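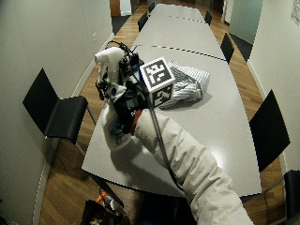
Glove set-up, Odmont kit, section 4. Strap glove on snug, cable up the sleeve, not under it. Marker cube goes on the back of the hand and has to stay in view of the fixed camera. Grip test: take a spray bottle, hold it upright, keep fingers off the cube.

1. Open a new session, cable plugged in.
2. Grip bottle, hold for 24 frames.
3. Put down. Repeat with cloth.

Note: marker lost? Wipe cube, start agian from 1.

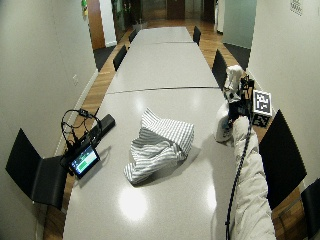

Fig. 4b. Cloth on table, handheld screen at left.

CAUTION: dont pull the cable to free the glove.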